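How cardboard gets its strength

Part 4 of Materials Around You

Paper is weak. You can tear a sheet of it with two fingers. Cardboard is made almost entirely of paper, yet a cardboard box can hold a stack of books and have another box put on top of it. This page explains how that works.

What cardboard is made of

The proper name for the material used in most delivery boxes is corrugated board. Corrugated means folded into waves. A piece of ordinary corrugated board has three layers. The two outer layers are flat sheets called liners. The layer between them is a wavy sheet called the medium. Each wave in the medium is called a flute.

The three layers are stuck together with starch glue. Starch is a substance found in maize, wheat and potatoes. The glue is put only on the tips of the waves, so most of the inside of the board is air. This keeps the board light.

Some boxes for heavy goods have two wavy layers and three liners. This is called double-wall board.

Where the paper comes from

Paper is made of fibres, which are very thin threads of plant material. In most paper the fibres come from wood. Long fibres from trees such as pine and spruce make strong paper. Short fibres from trees such as birch make smoother paper.

Fibres can also come from old boxes. The old board is mixed with water until it breaks down into a grey-brown porridge called pulp. Staples, tape and bits of plastic are taken out with screens. The pulp is then spread on a moving mesh, the water drains away, and the fibres left behind are pressed and dried into new paper.

Fibres get shorter each time this is done. After several rounds they are too short to hold together well, so paper mills add some new fibres to the mix.

Why waves make it stiff

A flat sheet of paper bends easily. A folded sheet does not bend easily across its folds. Engineers use the same idea in metal roofing, which is also made in waves.

There is a second reason. When a board bends, one face is stretched and the other face is squashed. The further apart the two faces are, the harder it is to bend the board. The flutes hold the liners apart.

Flutes also make tiny columns. In most boxes they run up and down the sides, from the bottom to the top. A column is good at carrying weight pressed down on its end. If the flutes ran sideways, the walls of the box would crumple much sooner.

A test you can do

Ecaterina Dinu teaches at Prekilton Primary School and runs this test with her class each September. You will need two sheets of paper, two piles of books of the same height, and some coins.

1. Stand the two piles of books 11 centimetres apart.
2. Lay one flat sheet of paper across the gap.
3. Put coins on the middle of the sheet, one at a time, until it sags and falls. Write down the number.
4. Fold the second sheet backwards and forwards into narrow pleats, like a fan.
5. Lay it across the gap so that the pleats run from one pile to the other.
6. Lay the coins on the middle as before. Write down the number.

One pair in her class last year, Seema Bhatia and Fikri Jugah, recorded two coins for the flat sheet and 37 for the pleated sheet. Your numbers will depend on your paper and your coins.

What makes cardboard weak

Water is the main problem. It gets in between the fibres and loosens them, and it softens the starch glue. Damp air has the same effect, only more slowly. A box kept in a damp shed will carry less than the same box kept in a dry cupboard.

Creases are the second problem. Once a flute has been crushed it does not spring back fully, and the board will bend at that place again. Box makers use this on purpose. They press a line into the board where they want it to fold, and this line is called a score.

How the bottom of a box works
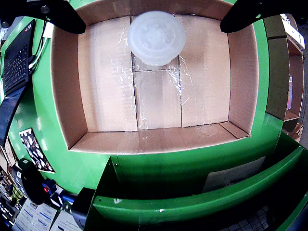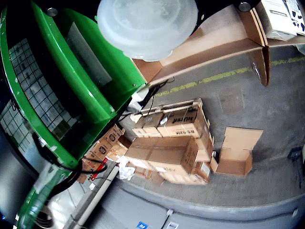
A box begins as one flat piece of board called a blank. Machines cut the blank to shape, press in the scores, and glue one edge to make a tube that can be stored flat. The bottom is made from flaps that fold inwards. In the first picture the bottom has left and right flaps with a narrower one between them, and thin dark seams show where they meet. Flaps are placed so that the load is shared between them. On most delivery boxes the outer pair is then held shut with tape along the middle. The tape matters more than people expect, as the weight inside pushes the flaps apart.

The corners of a box carry more weight than the middle of its walls. For this reason boxes in a stack should be lined up corner above corner. A box placed even slightly crooked puts its weight on the weaker parts of the one below.

Words to know

Blank: a flat piece of board before it is folded into a box.
Flute: one wave in the middle layer.
Liner: a flat outer layer.
Medium: the wavy layer.
Pulp: fibres mixed with water.
Score: a pressed line that makes folding easier.

Next: Part 5, How glass is made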